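스칼리코(Skalico) 탁상형 로봇 팔 체험 안내

5월 공개 시연 때 와 주신 분들, 정말 반가웠습니다! 준비한 자리가 20석이었는데 뒤에 서서 보신 분들도 계셨고, 질문이 끊이지 않아서 오후 순서가 통째로 밀렸어요. 그날 가장 많이 들은 말이 "수건도 되나요?"였습니다.

네, 수건이 주인공입니다. 딱딱한 블록은 잡는 위치만 맞으면 되는데 천은 건드릴 때마다 모양이 달라지잖아요. 그래서 저희는 천을 다루는 작업이 제일 재미있습니다. 시연은 작업대에 수건을 반듯하게 펴 놓은 상태에서 시작하고, 모서리를 집어 반으로 접는 것까지가 한 회입니다.

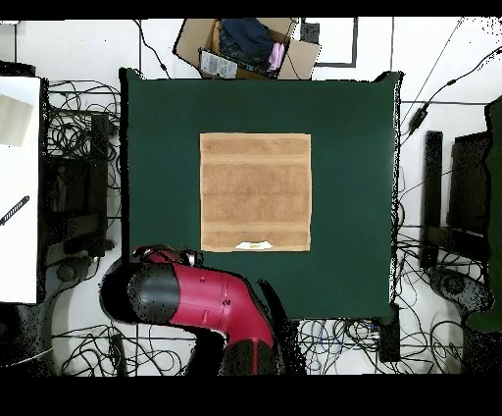
직접 조종해 보는 순서도 있습니다. 처음 잡아 보는 분도 몇 번 하다 보면 손끝에 감이 오는데, 그 순간 표정들이 참 좋아요(저희도 처음엔 똑같았습니다). 접힌 선이 삐뚤어져도 괜찮으니 마음껏 해 보세요. 동작 기록은 플로너스(Flonus) 프로그램에 저장되고, 원하시면 그 자리에서 다시 재생해 드립니다.

체험 구성
스칼리코 로봇 팔과 그리퍼
플로너스 조작·기록 프로그램
연습용 천 소품
1회 체험 시간 14분

관람 장소는 컬트니스(Cultness) 전시실 안쪽 작업 공간입니다. 바닥에 전선이 지나가니 굽이 낮은 신발이 편합니다. 가방은 입구에 맡겨 주세요.

단체 관람은 한 번에 20명까지 받습니다. 학교나 동아리에서 오실 때는 미리 문의 게시판에 인원과 희망 시간을 남겨 주세요. 오전 10시 첫 회가 비교적 한산합니다.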